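Writer wanted – celebrity profiles

Flatley runs short fact pages on TV personalities, film actors and reality show regulars. We need a part-time writer for our Parri section.
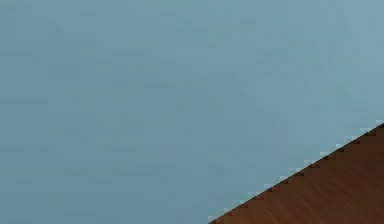

Brown wood against blue-grey.

What you will do: write 3 profiles a week, check birth dates and film credits, and fix old pages. Pay is $1000 a month. Remote work is fine – our office is in Nellthorpe.

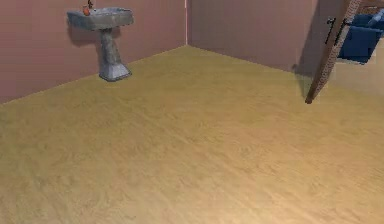 How to apply

Send 2 writing samples to the Jiron desk by noon on Tuesday.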